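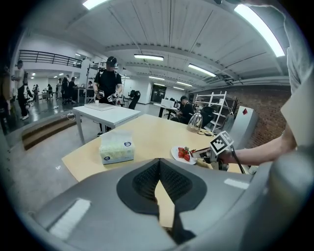 Travel and Tourism: Unit 2 handout

Reading time: 2 minutes

Old port towns and the short-stay visitor

Stultton and Prata both lost their cargo trade to Flendthorpe, and both now live mainly on visitors. They have gone about it differently. Stultton kept its customs sheds and let them out as cafés and small hotels. Prata pulled most of its sheds down and built a promenade. 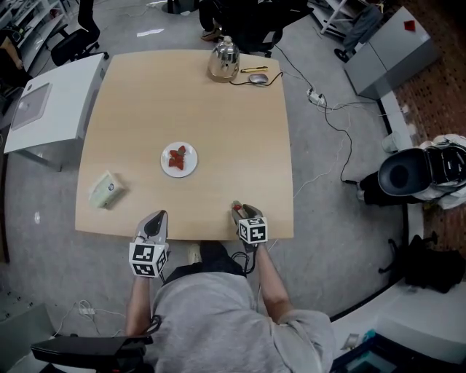
Strawberries on the table, kettle at the far end.

Length of stay matters more than arrivals. A day visitor to Stultton spends some 38 pounds. Someone who stays two nights spends 115 — most of it on the room and evening meals. Prata gets the bigger crowds, but the last ferry leaves early and people go with it.

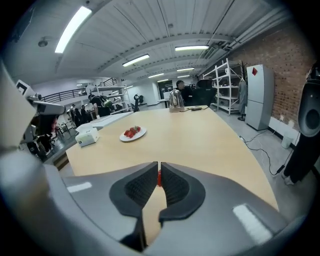
The Pedar line is the other factor. Trains stop at Stultton all year and at Prata only from March, so hotels there close for the winter and staff move away.

Before the seminar, read the ferry timetable and note which crossings allow an evening meal ashore.

Contact: Unit 2 office, Flendthorpe | Back to top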